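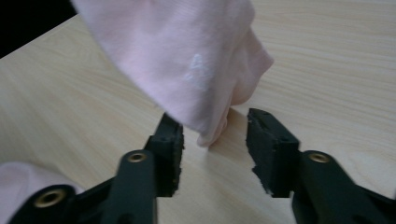
**Foam pads shedding on hand-held gripper, and jaw reading drifts during garment work**

Posted in: Community Help › End-of-arm and hand-held tools

Our organization operates a small garment-handling program in which staff use hand-held grippers to pick up, unfold and lay out knit clothing on a wood-topped table. The recordings are later used to train a folding cell. Since August we have had a recurring fault and would appreciate advice from other members.

The fault presents as follows. The operator closes the fingers on a single layer of light knit fabric, and the tool reports a full grip. On lifting, the fabric slides out along one pad. The log shows the jaw as closed at 53 counts, whereas a clean close on nothing should read 83. We recalibrated the tool and the reading was correct for one shift, then drifted again.

Two further points may be relevant. The edges of the foam pads have become ragged, and small dark crumbs have been found on pale garments at the end of the day. One of these garments was returned to us by the lender, who was not pleased. We have also had one instance in which the trigger did not release and the operator had to open the fingers by hand. There was no injury, but an incident report was filed and the tool is now tagged out.

Is this a pad problem, a sensor problem, or two separate faults? We are running firmware 2880 on the Siltora controller.

*Posted by drondberg_textiles*

---

**Siwan Wogan**

I would treat these as two faults until you can show otherwise.

The slipping is consistent with worn pads. Once the edge of the foam breaks down, the pad no longer meets its partner squarely and a thin knit will find the gap. Foam of this type should be considered a consumable. At our site the pads are replaced after 1005 closes or at the first sign of fraying, whichever comes first. Please do not trim the ragged edge with a blade and return the tool to service. We tried this, and the shedding was worse within the day.

The drift is a different matter. Loose crumbs can work down into the finger pivots, and lint does the same. I recommend the following:

1. Remove the battery before touching the fingers. A jaw that has failed to release once may also close without warning.
2. Take off both pads and clean the mounting faces. Old adhesive left on one side will shift the closed reading.
3. Clear the pivots with a soft brush. Compressed air tends to push lint further in.
4. Move the fingers by hand through their full travel and note any stiff spot.
5. Fit new pads as a pair, then recalibrate with nothing between them.

If the reading still drifts after step 5, the position sensor should be checked by the supplier.

With respect to the trigger, I would keep the tag on until the cause has been found in writing. Your procedure should also state that operators keep their free hand clear of the fingers while fabric is hanging in front of them. It is natural to reach in and help a slipping garment, and pinched fingertips are the usual result.

---

**zoubi_maint**

Had the same thing. It was the pads. Changed them and it went away. Did not have the trigger issue.

---

**Brila Workshop**

The above advice on pads is sound. I would add that recordings made while the reading was wrong should be set aside. A log that says "closed" while the cloth is falling will teach the folding cell that an empty grip is a good one – we lost the better part of a month to this and had to repeat the work.

On the trigger, please check the return spring first. Ours had come off its post and was resting against the housing, so it worked most of the time. The cover is held by four screws and the spring can be seen as soon as it is removed.

---

**drondberg_textiles**

Thank you to all. New pads have been ordered and the affected recordings have been moved to a separate folder. The return spring is seated correctly on our unit, so the tool will go back to the supplier for the trigger fault. I will post their findings in this thread when they are received.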